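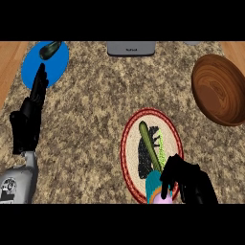 Kitchen > Worktops and surfaces > Reviews > Makovard stone-effect worktop covering

The Makovard covering is a thick printed film with a sticky back, sold on a roll, and the claim on the box is that it will give you "the look of granite in an afternoon". I have read that sentence on a lot of boxes. I have also peeled a lot of film off a lot of worktops, usually with a hairdryer and a bad temper, so I didn't come to this one in a hopeful mood.

I bought the roll myself from Paridance for £79. The roll is 600 mm wide, which suits a standard worktop as long as you don't want it to turn down over the front edge. I did want that, as would most people, and the picture on the box shows it doing so. To get the same result you need a second roll, or you cut a strip from the first and accept a join running the whole length of the counter just where your hand rests. The box doesn't mention this.

The pattern is called Thevar, code 3026, a speckle of sand, grey and brown. From across the room it's fine. I'll go further and say that from the doorway I was briefly pleased with it. Then you stand at it and chop something, and you begin to notice the same dark fleck turning up again, with the same pale smudge beside it, all the way to the wall. Real stone doesn't do that. Once I had seen the repeat I couldn't stop seeing it, and I'm sorry if I've now done the same to you.

Speckle does have one thing going for it, and the makers of plain white surfaces won't thank me for saying so: it hides crumbs. It hides them so well that I wiped the counter less often, and found out how much less when I put my forearm down in some sugar. Whether you count that as a benefit depends on the sort of household you run.

Putting it on

The leaflet allows two hours. I took most of a day, and I have done this before. The old surface has to be washed, degreased, washed again and left to dry, and any chip bigger than a grain of rice will show through as a dimple. The backing paper came away cleanly, I'll give them that, and the glue lets you lift and reposition for a minute or so before it takes hold. After that it means business. I got one corner wrong beside the sink and the film stretched when I pulled it up, so there is now a slight ripple there that no amount of smoothing has shifted.

A plastic smoother is included. It scratched the film on its second pass. Wrap it in a cloth, or use an old bank card, also wrapped in a cloth.
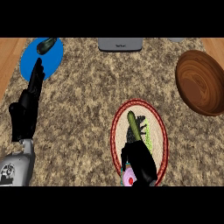
Heat is where I expected it to fail and where it more or less did. The leaflet says the surface is safe up to 150 degrees, then says in smaller type that hot pans should not be put on it. Those two statements don't sit well together. I set a mug of tea down on it every morning with no harm done. A baking tray straight from the oven, tried on an offcut, left a shiny patch the shape of the tray's corner. Use a trivet, as you should have been doing anyway.

Stains were a better story. Beetroot, coffee and tomato all wiped off the offcut after an hour. Turmeric left overnight did not, but turmeric would stain the moon. Knife marks are permanent and show up white, so a board is not optional. Cleaning spray made no difference that I could see, though I'd keep bleach well away from the joins.

And the joins are my main grumble. The film has shrunk a little since it went down, by the width of a pencil line, and the gap along the front has started to collect whatever gaps collect. I can get it out with a cotton bud. I don't want to be a person who cleans a worktop with a cotton bud.

Compared with the Ruria film I used in the old flat, this is thicker, less shiny and a good deal easier to lay straight. The Ruria had lifted at the sink by its first July. The Makovard hasn't lifted anywhere yet, but it has only been down since the winter, so I make no promises for it. The guarantee doesn't cover edges near water, and in my kitchen that rules out half the counter.

Would I buy it again? For a rented place with an ugly worktop and a landlord who has agreed to it in writing, probably, at a lower price. In a house I meant to stay in I'd put the money towards a proper laminate top and live with the old one in the meantime. Anyone who does buy it should order a sample first and look at it under their own kitchen light, where mine turned out noticeably pinker than it had in the shop.

Three stars out of five. It was two and a half until the beetroot.

Contact us | © Worktop reviews, 23 May 2023 | Back to top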